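Towel folding for the Drimham round — fingers or code?

hegde_fan
Hello all. Our club (Riditz, we meet above the library) has entered the towel task for Drimham in March and I'd love some opinions, as we've been going round in circles over the biscuits. We have 118 demos recorded with the hand-held gripper, and the policy still makes a mess of the second fold. Half of us want softer pads, the other half want more demos. I'm firmly in the pads camp!

Cirnness_Club
Welcome! We did this task last year and I'm afraid I'd say more demos. We were hopeless until we got to 718, and we didn't touch the pads at all. Do start the towel in different places on the table though — ours only ever learned the one corner.

oddsocket
Not sure I agree with that, sorry. Thick towels are awkward, and if the pads are slipping on the hem you're only teaching it to slip, 718 times over. What state are yours in?

hegde_fan
A bit tired, if I'm fair to them. Have a look:
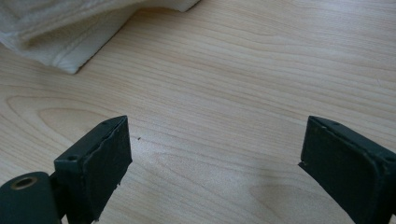

Our pads, fingers open, towel top left

oddsocket
Scuffed faces, and the left one looks chipped along the edge. I'd swap both before recording anything else.

Cirnness_Club
Ours looked worse and we still came 2nd, so I'll stick to my guns :) But new pads won't hurt, as long as you don't mix old and new demos without labelling them.

hegde_fan
Ah. We haven't been labelling anything. I'll bring that up at club tonight — thank you both, this is a real help.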